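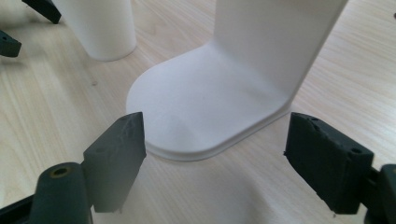

Fig. 1 – Équerre blanche posée sur sa semelle, plateau en bois clair.

Séance 3 – L'équerre : semelle, montant, congé

Module « Formes simples et petits supports », atelier de Ruoxi Bai
Version du 16 mars 2019

1. Vocabulaire

On appelle équerre toute pièce en L formée de deux plaques. Dans ce cours, la plaque horizontale s'appelle la semelle et la plaque verticale le montant. La zone où elles se rejoignent est soit un angle vif, soit un congé, c'est-à-dire un raccord arrondi. La pièce de la figure 1 a un congé. On le reconnaît au dégradé : la lumière passe du blanc au gris sans ligne de rupture. Avec un angle vif, on verrait une arête nette entre deux tons.

L'extrémité de la semelle est en demi-cercle. Dans le compte rendu, écrivez « extrémité arrondie » et donnez le rayon. Le mot « langue » est toléré à l'oral.

2. Pourquoi un congé

Quand on pousse sur le haut du montant, l'effort se concentre à la jonction. Un angle vif rentrant est le premier endroit où une pièce en plastique se fend. Le congé répartit la contrainte sur une zone plus large. Il a un inconvénient : un objet à arête vive ne vient pas se plaquer au fond de l'équerre. Il faut alors chanfreiner l'objet ou réduire le rayon – à voir au cas par cas.

Rappel de la séance 2 : un congé est à l'intérieur de l'angle, un arrondi est à l'extérieur. La confusion revient dans presque toutes les copies.

3. Stabilité

Une équerre posée et non fixée tient tant que la verticale de son centre de gravité tombe dans la surface d'appui. Un montant haut sur une semelle courte bascule facilement. Allonger la semelle vers l'avant améliore la tenue dans ce sens et ne change presque rien sur les côtés.

La semelle doit porter à plat. Avant toute mesure, passez un chiffon sur la table et sous la pièce.

4. État de surface

Une surface mate montre mal les petits défauts si l'éclairage est de face. Placez la lampe de côté, assez bas, et tournez la pièce lentement. Sur la semelle de la figure 1, on distingue de légères éraflures et un aspect un peu irrégulier. Ce genre de marque se note dans la colonne « aspect » et n'entre pas dans les cotes.

5. Travail demandé

Par groupes de 2, sur l'équerre qui vous est remise :

– dessiner la vue de face, la vue de dessus et la vue de gauche à l'échelle 1 ;
– relever l'épaisseur des deux plaques au pied à coulisse ;
– estimer le rayon du congé avec les jauges ;
– indiquer le sens dans lequel la pièce bascule le plus facilement.

Les jauges sont dans l'armoire de la salle 506. Musa Chukwu assure la permanence pour les groupes qui n'ont pas terminé. Compte rendu à rendre en avril, une feuille par groupe, les deux noms en haut à droite.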